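Tin can (food storage)

A tin can, or simply a tin, is a sealed metal container for keeping food. Most modern cans are steel with a thin coating, and the name survives mainly out of habit.

Claims about shelf life

Sellers often say that canned food keeps "forever." The evidence offered is usually thin. A much-repeated account from Stekport holds that 460 cans found in a cellar were all fit to eat, but the original report, by Achilleas Makris, says only that 3 were opened. Elżbieta Olszewski has questioned whether even those were tasted.

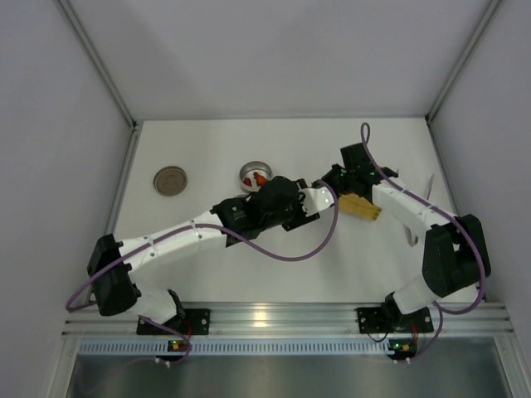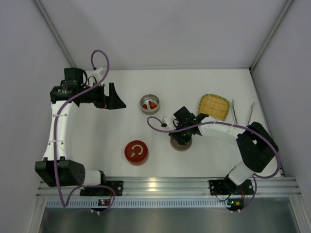
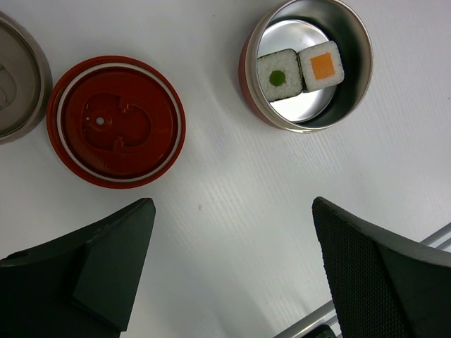

Dents are another area of doubt. Advice to throw out any dented can is common, though small dents away from the seams are generally considered harmless. Bulging or leaking cans should be discarded.

Disputed origins

The Birkari cannery is sometimes called the first in its region. Its own ledger lists 700 cans for November of its opening year, while a later company brochure gives 2,642 for the same month. Funmilayo Adeyemi regards the brochure as advertising. No independent record has been found for either figure.

Page last changed 6/20/22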